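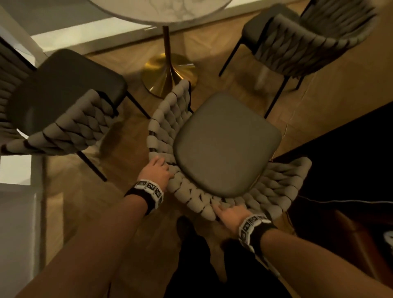 Chair pull, both hands on the woven backrest, wrist bands on. Round table behind.

Notebook, January, Friday, started at 7 in the morning with coffee and finished much later than I meant to

I promised Beca I would write this week up properly, so that whoever picks up the book after me doesn't have to guess at my arrows and abbreviations. Mostly it has been chairs. We are still on the furniture part of the Skitgate job, where the robot is supposed to take over setting the dining rooms straight in the evening, and before it can do that we need a good stock of people doing it well.

The count stands at 1168 recorded moves, all pieces together. The target Torbjørn gave us for the woven chairs alone is 750, and I think we will get there if we stop rearranging the plan every other morning (I include myself in that!).

What I keep noticing is how much the backrest matters. With a plain wooden rail you take hold and go, but these have a thick curved back made of braided cords, and everybody's hands find their own place on it. Ebbe spreads his fingers wide over the braid. Maj-Britt, who has straightened more chairs than the rest of us put together, barely uses her palms at all and does most of it with her fingertips. I asked her how she decides where to hold, and she thought about it for quite a while and then said she had never decided. She spent the rest of the afternoon watching her own hands, poor thing, and was slower for it. Lesson for me: ask that sort of question after the session.

The legs are thin black metal and they splay, so a pull that is fine for the seat can still bring a foot into the chair next door. The table is easier to live with, having one stem in the middle and a round foot. I want the planner people to get the leg shape from us as a proper measurement and not as my pencil sketch on the previous page, which Edvin says looks like a spider that has sat down.

We had a long talk over lunch about what the evening shift turns into once this is running. Maj-Britt was frank, as she always is. She won't miss the dragging, her shoulders least of all, but she does like the last hour when the rooms come right one after another, and she doesn't want to spend that hour standing by with a tablet waiting for a machine to ask for help. I think she has a point, and I told her I would put it in the book, so it is in the book. Beca suggested that the person on shift choose which rooms the robot gets and keep the others. Torbjørn liked the idea but wants to know what happens to the rota. Fair question, and I had no answer for him.

Small things:
Sessions capped at 60 minutes per person. After that the moves get sloppy and we only end up throwing them out.
Check both wrist bands before starting, pattern side out, sleeves pushed well back.
Chairs go back to a different starting angle each time, please. I found a whole run in Ebbe's folder with them all lined up like soldiers.
Gerer folder is full again. Edvin is moving the older sessions over to Chisholm.

Next week Maj-Britt and I swap places, so she marks up the recordings and I pull chairs. She is looking forward to it rather more than I am.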